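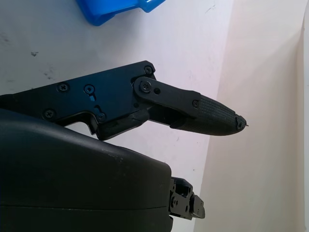
5. Descaling the Boltura countertop water heater

Descale the heater when the SCALE light stays on after start-up. In hard water areas the light may come on sooner than the schedule in section 4 suggests. Follow the light.

You need one packet of Boltura descaler (part 2720) or plain citric acid, a measuring jug, a soft cloth and a bowl that fits under the spout.

CAUTION: Do not use vinegar. It damages the spout seal, and seal damage of this kind is not covered by the warranty.

5.1 Before you start

1. Switch the heater off and unplug it.
2. Leave it to cool with the lid open.
3. Lift out the tank filter and rinse it under the tap. If the mesh is torn, fit a new one (see 7.3).
4. Empty the tank. The last of the water will not come out through the spout — tip the heater toward the back corner marked with a drop.

5.2 Running the cycle

1. Fill the tank with cold water to the lower line.
2. Add the descaler and stir until no grains are left.
3. Close the lid, plug the heater in and place the bowl under the spout.
4. Hold HOT and LOCK together until the light flashes. Release both buttons.
5. The cycle takes 11 minutes. The pump stops and starts during this time.

NOTE: If the light changes to a fast flash, the tank is below the minimum level. Top it up with cold water and press HOT once. The cycle picks up where it stopped.

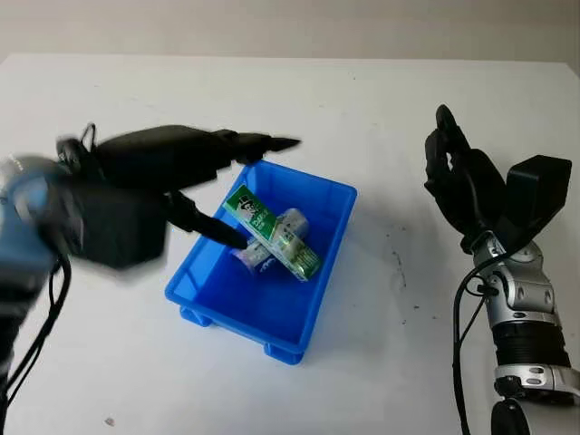 Obradović

5.3 Rinsing

1. Empty the bowl and the tank.
2. Fill the tank with fresh water to the upper line.
3. Press HOT and let the whole tank run through.
4. Repeat once more. If the water still tastes sour, run a third tank.
5. Put the filter back with the tab facing you.

CAUTION: Water from the first rinse is hot and still contains acid. Keep children away from the spout and do not drink it.

5.4 If the light stays on

Wait until the heater is cold, then run the cycle again with a fresh packet. Heavy scale can need two treatments. If the light is still on after the second, check the display for error 8, a blocked inlet, and go to section 9.

Models sold under the Ikimis name have a single button. Hold it in place of HOT and LOCK; all other steps are the same.

Last updated: October

Boltura Customer Service, Brurnamton, ext. 264 | © Boltura | Back to top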